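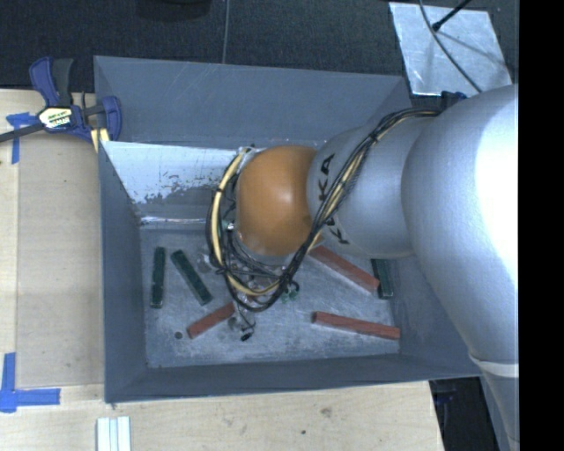

Urham Bin Picking Set – README and known faults

Version of 12/10/2025. Please read the fault section before you train on these files.

What is inside

The set has 3,000 pick attempts with painted rectangular blocks in a metal bin. The arm is a KUKA with a gripper, and its cables run along the outside of the arm. Each attempt has one folder with the images from the fixed camera, the joint positions, the gripper state and a result label.

The fault

In 109 attempts the gripper reported "closed on object" when there was no block in it. We first blamed the grasp planner, named Lobo, and lost 12 days on this. The real cause was a connector near the gripper. When the wrist turned far to one side, the cable bundle pulled on it and the signal was lost for a short moment. The controller kept the last value it had, so the arm lifted nothing and the log said success.

The fault came only in some wrist positions, mostly for blocks close to a wall of the bin. For this reason the wrong labels are not spread evenly. If you remove them, you also remove many of the difficult picks.

A second problem has the same origin. In seven attempts the arm stopped in the bin with a protective stop, after the cable loop caught on the rim. Nobody was near the arm and the blocks were not damaged. These folders end early and have no result label.

What we changed

– The label "success" now needs a check of the camera image after the lift.
– The wrong labels are corrected in labels_v2.csv. The old file is kept as labels_v1.csv.
– The wrist range in the Perkbridge cell is limited by software.

Still open

We did not correct the gripper state itself. It is the raw signal, with the fault in it. The force values from the Eline logger before June have a wrong time offset – please do not use them.

If you copy this setup, leave enough slack in the cables for the full wrist turn, and test it at low speed with an empty gripper.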